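MEDIA RELEASE
9th February

Hurimham Hall is getting its floors back, and you're all invited

Hi everyone, Rianne Verschueren here, writing on behalf of the Friends of Hurimham Hall. I've been told a press release should be in the third person and sound official. I gave that a go and it read like a parking fine, so you're getting me instead.

The big news first: we're reopening in September! The main room, the supper room and the little side kitchen will all be open for bookings again, and the hire rates are staying exactly where they were before we closed. Local groups pay the local rate, same as ever, and if you had a regular slot you get first pick of it back.

A lot of you have asked what took so long. Mostly it was the floor. Once the old carpet came up in the supper room we found boards that hadn't been looked at in decades, and a fair few had to be replaced before anyone could dance on them (the Gerkton Old Time Dancers have been very patient, and have been squeezing into the scout hut in the meantime). After that came the painting, and after that the cleaning, and then more cleaning, which anybody who has ever sanded anything indoors will understand.

We've raised $2,169 so far through the trivia nights and the plant stall, and $1,669 of that has gone on timber and paint. The rest is put aside for new curtains. Panasiuk Hardware let us have the paint at cost and threw in the undercoat, so please go and buy something from them, even if it's only a packet of hooks.

Odds and ends, with the paint roller first and the bucket and dustpan last:

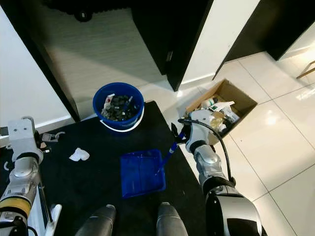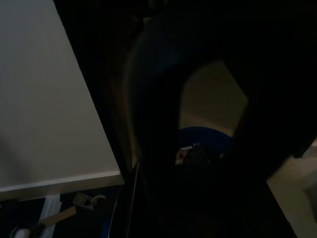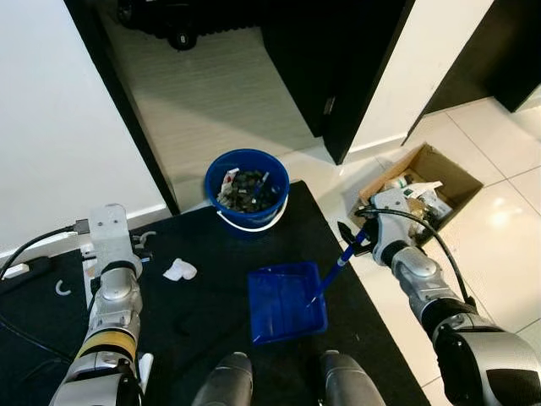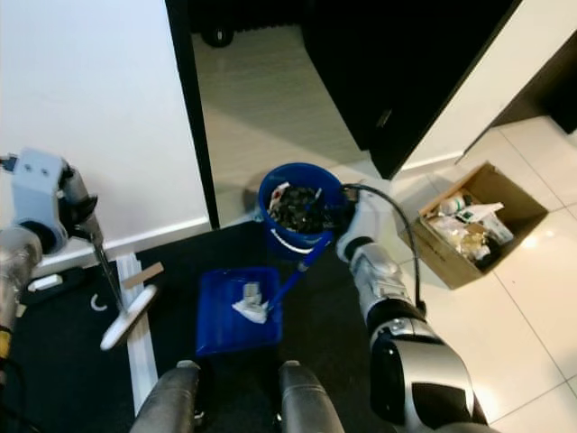 Yaowalak Prasertsri told me she'd happily wait until September for a floor that doesn't bounce, but she wants it in writing that the piano is staying in the main room and not going back under the stairs. Well, Yaowalak, now it's in writing! The piano stays put, and it's being tuned the week before we open.

Opening day will be a free afternoon tea with music, and the dancers have promised a demonstration followed by a go for anyone who's game. The hall holds up to 900 people if you believe the old sign in the foyer, but I've seen it with a decent wedding in it and I wouldn't push your luck. Come early if you want a chair.

We still need a few things. If you've got matching cups and saucers in any colour, a working urn, or a trestle table you can part with, drop them at the Merkton Road office any morning. We can't take couches. Please, no more couches.

Bookings open 3 weeks before the tea, at the office or by phone. For interviews or a look through the hall before then, ask for Rianne at the same office, and leave a message if I don't pick up, as I'm probably up a ladder.

ENDS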